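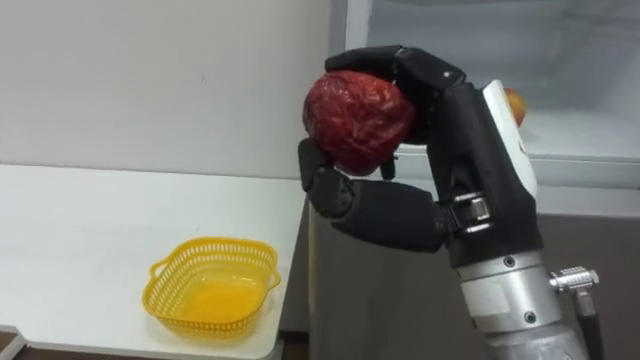

Keeping House With a Service Dog
Posted by Corina Camenzind, 9/17/26

My service dog is a yellow Lab named Jullo. He can wake me from a bad dream, stand between me and a crowd, and find the exit in any big-box store in the county. He can't keep his beard out of the water bowl. What follows is everything I've worked out about running a house around an animal with better manners than mine and a lot more hair.

The vest

Check the label first. If it's gone (Jullo ate his, off duty), treat the vest as hand wash. Take off the patches, close every buckle and every hook-and-loop strip, and turn it inside out. Lukewarm water in the sink, a squirt of plain unscented dish soap, twenty minutes. Rinse until the water stops looking like tea. You will rinse longer than you planned.

Roll it in a towel, step on the towel, hang it over the tub. No dryer. I put one through on low and it came out fitting a beagle.

Loose hook-and-loop is usually just full of hair. Pick it out with an old toothbrush or the end of a fine comb. Do the hook side in the direction of the hooks, then against. If it still won't grip, sew on a new strip and swear as needed.

Own two vests. The day you wash the only one is the day the pharmacy calls.

Hair

A damp rubber glove beats every gadget I own, and I own a drawer of them. Drag it over the couch in one direction and the hair rolls up into a thing you could name. A window squeegee does the same on carpet stairs.

Before you wash his blankets, run them ten minutes in the dryer on no heat, then clean the lint screen. Otherwise the washer turns the hair into felt and glues it to your good pants.

Skip fabric softener on anything he lies on. It makes towels worse at being towels, and some dogs get itchy from the perfume.

If you brush outdoors, do it downwind of the neighbors. Leopold Plattner next door once asked me whether it was snowing. It was not January.

The bag by the door

Mine hangs on its own hook and nothing gets borrowed from it. That rule lasted four days, so now there's a second roll of poop bags inside a sock, where my family won't look. Also in there:

collapsible bowl
a small towel
one meal of kibble in a jar with a screw lid (zip bags open, ask my car)
spare leash
vet's number on an index card, in pencil big enough to read when I'm rattled
my own meds, one day's worth

Swap the kibble on the first of the month. Old kibble smells like a bait shop, and so will you.

Floors

Labs on hardwood are furniture movers. If your dog does bracing or has to get up fast at night, give him a runner with a rubber back from his bed to yours. Put grip tape under the corners too. I used a nice rug for the first year and the two of us arrived at the far wall together more than once.

Keep his nails short enough that you don't hear them. If you hear castanets, it's time.

Night setup

Jullo's job starts around the time I'd like to be asleep, so the bedroom is arranged for him. A motion night-light at ankle height, pointed at the baseboard. A lamp I can hit with a flat hand – no little switches at three in the morning. Water in a bottle with a lid, because an enthusiastic Lab on your chest will launch an open glass a surprising distance.

I keep a washable cover over the comforter, dark on the bottom third. You can guess where his feet go.

The kitchen

Grapes, raisins, onions, chocolate and anything sweetened with xylitol live on the top shelf, with the lid on. Read the peanut butter label before you use it for pills. Fruit with a pit is also mine and mine alone. Jullo has passed every public access test put in front of him, and I would still not leave him alone with a pot roast.

A wide silicone mat under the water bowl, one with a lip. Then a towel under the mat. Then accept the puddle.

Paper

Put his vaccination record, training certificate and license in one folder, and take a picture of each for your phone. Hotels and clinics in my area almost never ask for them, but the groomer does, every time, like we've never met.

Lint roller

One in the car, one in the bag, one at the desk. I bought a pack so large the cashier asked if I was opening a store. I'm down to three.

Next month: getting drool off a windshield, and what I tried on the ceiling.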